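I've had old phones piling up in a drawer for years, and on Saturday I finally started getting them ready to sell. The first job was matching each one to its box. I keep boxes. My sister thinks it's a waste of closet space, but a phone with its original box sells faster, and the buyers on Trokville always ask for it.

Last time I sold one I got 300 for it with the box. The same model without one was sitting there for 14 days at a lower price before I stopped checking. That was enough to convince me.

A few things I do now. I take everything out of the box before I list it, down to the tray, and look under the paper insert. I once mailed a SIM tool to a stranger in Ohio along with a receipt that had my old address on it. I wipe the tray with a dry cloth only, as water leaves marks on the white. Then I check that the number on the box label matches the number in the phone's settings. Two of mine were in the wrong boxes, which explains a complaint I got in the spring.

For shipping I put the phone box inside a bigger carton with paper on all sides. Tape goes on the outer carton and never on the phone box — it pulls the print off when the buyer opens it. I use the red tape so I can tell my parcels apart at the drop-off counter.

The table on Saturday, with the tape and scissors kept at the back: 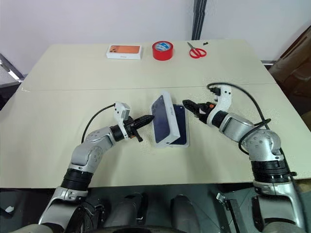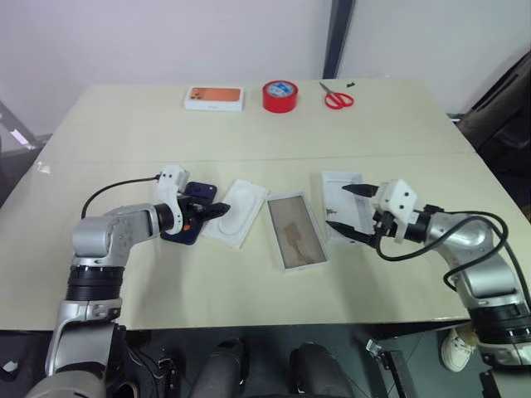 Colleen Lemieux wrote in to say that she leaves the lid off overnight before packing, as her boxes come out of the basement smelling musty, and that she has stopped including chargers unless the buyer asks. I still put mine in, but I might try the overnight thing with the two oldest boxes.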